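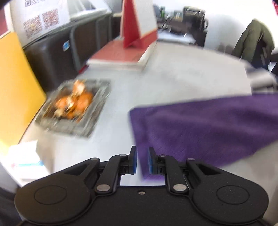 Folding and Keeping Kitchen Towels
By Josué Cordeiro
Last updated: September

A towel folded on a clear, flat table comes out square. A towel folded against your chest or on the arm of a couch comes out crooked, takes up more of the drawer, and gets pulled apart when you reach for the one under it. Most of what follows is about using the table.

Clear more table than you think you need

You want a bare patch at least twice the width of the towel. Push baskets, signs and paper goods back or to one side before you start. Anything with food in it goes at the far end, out of reach of a swinging corner. Wipe the patch with a barely damp cloth and let it dry. White tabletops show crumbs well, and dark towels pick them up, so check both.

Flatten first

Lay the towel down and pull the two near corners toward you until the edge is straight. Then do the far corners. Look for edges that have turned under, usually on the side where the towel hung over the line. Turn them out and press along them with the side of your hand. If a corner hangs off the table, slide the whole towel back until it is fully supported. The weight of a hanging corner will drag the rest out of line while you work on the other end.

The thirds fold

1. Long side facing you.
2. Bring the left third over toward the middle and smooth it.
3. Bring the right third over the top. The edges should meet the fold exactly. If they don't, open it and start again.
4. Fold in half from the bottom, then in half once more.

Pick up a corner between thumb and first finger, close to the edge. Grabbing a whole handful leaves a wrinkle that stays in the finished stack. Fine woven cotton is the worst for this. Terry is more forgiving but makes a thicker bundle, and you may want to skip the last fold.

For a shallow drawer, roll from the short side after step 3 and stand the rolls on end.

Washing

Wash new colored towels by themselves 2 times before they go in with anything pale. Purple and red are the ones that run. I lost a set of cream napkins to a purple towel from Miltwood, and the label did say to wash separately.

Skip fabric softener. It leaves a coating, and the towel pushes water around the plate. If your towels already do this, run them once with a cup of white vinegar and no detergent.

A line-dried towel will be stiff. Shake it hard, holding two corners, before it goes on the table.

Bread basket towels

Keep these apart from the ones you dry dishes with. A wire basket needs a liner for small rolls, or the crumbs go straight through onto the table. Use a towel large enough to fold back over the top. Mine are 60 by 80 centimeters, which covers a medium basket with enough left over to tuck under the rolls. Let fried food cool on a rack before it goes in, and put paper under it. Oil sets in cotton and comes out yellow after the first hot wash.

For an oil spot you find late, rub in dish soap, leave it for an hour, and rinse with warm water. Check the spot before it goes in the dryer.

Storing

Put clean towels at the bottom of the stack and take from the top. They wear evenly that way. Riku Tanabe wrote in to say he stores his upright in a file box from Holanda and can see every color at once. I tried it and it works, provided the box is full. Half full, they slump.

Cut up the worn ones for the workshop. Hem or no hem makes no difference for wiping tools.

3636 views | 80 shares | 2 comments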